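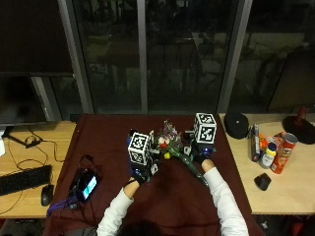
Pretend flowers: how do they fool your eyes?

22 April 2024
By Sándor Lengyel

Last updated: September 2024

My gran had a vase of roses on her windowsill, and when I was small I watered them every time I visited. I was very proud of that job! Then one day she tipped the vase over the sink and out came a great slosh of old water, and she laughed until she had to sit down. The roses were made of cloth. I'd been giving them drinks for a whole summer.

So I've always had a soft spot for artificial flowers (artificial just means made by people), and I wanted to find out why they're so good at tricking us.

What are they made of?

Lots of different things. Petals are often polyester, the same stuff you might find in a football shirt. The cloth is cut into petal shapes, usually with a metal cutter that works a bit like a biscuit cutter, and then pressed in a hot mould so it curls. Stems are often plastic with a wire hidden up the middle, so you can bend them and they stay bent. Some makers use paper, or foam, or real silk if they're feeling fancy. You'll still hear grown-ups say "silk flowers" when there isn't a thread of silk in them, and that's left over from the old days when there was.
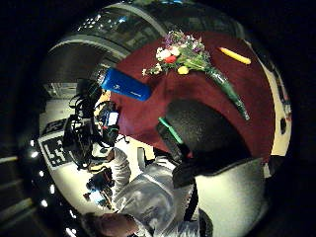
Do artificial flowers need any looking after?

They need dusting. Dust settles in the folds of the petals and makes the colours look dull and grey, so give them a gentle brush with a clean, dry paintbrush every few weeks. It's best to keep them out of strong sunshine too, as it can fade the dye.

Why put so many colours together?

A bunch where every flower matches can look lovely, but your eyes get to the end of it very quickly. Mix the colours and sizes and your eyes keep hopping about. My friend Kálmán Kozma makes bouquets for the shop windows in Flonisby, and he taught me a trick: use plenty of soft, quiet colours, then add one or two loud ones. He says it's like having a choir and then letting somebody play the trumpet.

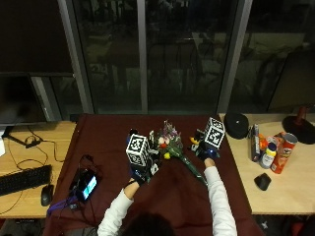

Choosing where the loud colours go is my favourite part, and I can fuss over it for ages. I usually start with the pale flowers and make a sort of cushion out of them. Then in goes something bright. Look at the bouquet between the two hands: the pink, lavender and white blooms are the choir, and the red flower is definitely the trumpet. The yellow bud sits near the base of the blossoms, so it's more of a small surprise (a triangle, maybe?). And did you spot the little toy duck? It's yellow as well, so it goes rather nicely with the bud.

Buds are clever things to add, by the way. In a real garden, flowers don't all open at the same time. If every flower in a pretend bunch is wide open, something feels a bit odd, even if you can't say what. Pop in a bud or two and some leaves and the whole bunch looks more as if it had been growing somewhere.
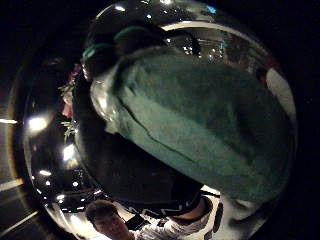

Try it yourself: a tissue paper flower

You'll need a few sheets of tissue paper, a pipe cleaner and some safe scissors.

1. Stack the sheets and cut them into a square.
2. Fold the stack backwards and forwards like a paper fan.
3. Twist the pipe cleaner tightly round the middle. The long end is your stem.
4. Snip both ends of the fan into a curve for rounded petals, or a point for spiky ones.
5. Gently pull the layers up towards the middle, one at a time. Go slowly, tissue rips easily!

My first one looked like a squashed cabbage. I kept it anyway, and it lives on my desk in a jam jar. No water.

More to read
Why do real flowers smell?
How dye gets into cloth
The paper lanterns of Entili
What is a bud, and what's inside it?
A morning at the Laton flower market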